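Working Rules for Humanoid Laundry Tasks, Second Revision

Posted 3/22/25

Readers who followed the January entry will recall that the first set of rules for household work at our Plosdale site ran to a single page and was written mainly by me. It has now been replaced. The revision was prepared with Tala Darwish and Cormac Corrigan, and it applies to every loading and unloading task carried out by a legged machine in a furnished room. I am setting out the main points on this blog, with my own remarks, as several readers at other sites have asked to see them.

The first rule concerns the start of a task. The appliance door is to be fully open before the robot takes up its position, and the operator must confirm this aloud. Under the old page the robot could be asked to open the door as part of the same run. Door opening is now a task of its own, with its own sheet and its own sign-off.

The second rule deals with the feet. Both feet are to be flat on the floor and facing the appliance before either hand goes to the load. Stepping is not permitted while a garment is held. Pádraig Horgan argued for a painted standing line, as is used at the Trelterberg workshop, but a line cannot be painted on carpet and tape lifts after a few sessions. We have left the exact distance to the operator, who must write it on the session sheet.
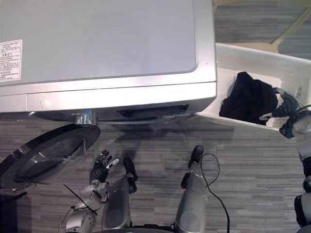

Right hand at the basket, door open, both feet toward the machine.

The third rule is the one that drew the most comment. Only one hand may grip at a time. The other hand is to be kept open and in the operator's view until the garment has left the basket. Ulises Godoy objected that people use both hands for laundry without thinking about it, and he is right. A person, however, can feel when a sleeve has caught on a zipper or on the rim of a basket. Our operators have to see it, and they see it much better when they are watching one hand.

Dark clothing receives a paragraph of its own. Black fabric in a deep basket is difficult to judge on a monitor, and the edge of one garment is easily taken for the fold of another. The operator should pause before closing the fingers and should ask for a second opinion if the edge is in doubt. No session is to be marked down for a pause of this kind. I would ask supervisors to read that sentence twice.

Cables were covered by one line in the old page, which said only that they should be "kept tidy." Sinéad Cullinane has written the new text, and it is a great improvement. Before each run, a second person walks the full length of every cable near the robot, checks it against the feet and the appliance door, and initials the sheet. The check is repeated after any change of stance. If a loop has moved close to a foot during a run, the run is stopped and the loop is cleared by hand with the robot in its hold state.

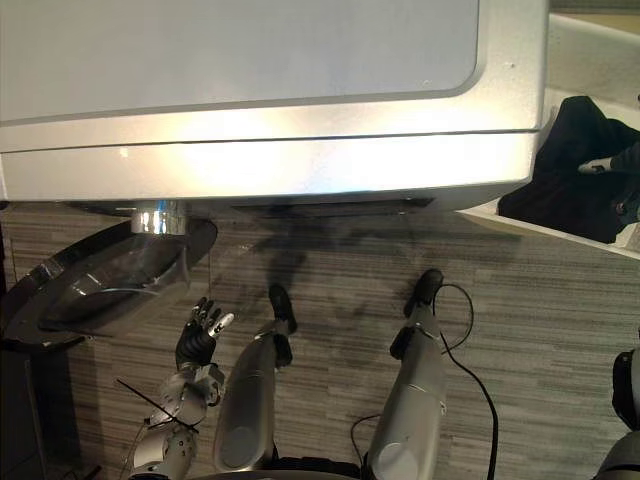
On the hold state itself, the rule is plain. Nobody reaches past the robot while it is standing under power, whether to pick up a dropped sock or to straighten the basket. The operator calls the hold, waits for the reply, and only then may the second person approach, always from the basket side. I have seen experienced staff break this rule for the sake of a few seconds, and I have done so myself. The revised sheet therefore has a box for it, and the box must be filled in even when no approach was made.

There was a longer discussion about records. Ornska, where Cormac worked before he joined us, kept notes only on runs that failed. We have chosen to keep a sheet for every run, good or bad, and to hold them for 2 years. The paper does add up. Our cabinet had 1,298 sheets in it when the revision was signed, of which 197 carried a written remark from the operator. Those remarks were the most useful thing we had when drafting, and I would encourage operators to go on writing them, including the blunt ones.

Two matters remain open. The first is whether the same rules should cover top-loading machines, where the arms must reach over a rim and the balance of the robot is quite different. My view is that they should not, and that a separate page is needed. The second is the wording on baskets. Tala would like a weighted base to be required – I would be content with a recommendation – and the Dolan group has offered to send us its own text for comparison.

Comments on either point may be left under this entry. Please give the number of the rule you are writing about, as the last round of replies took me the better part of a weekend to sort.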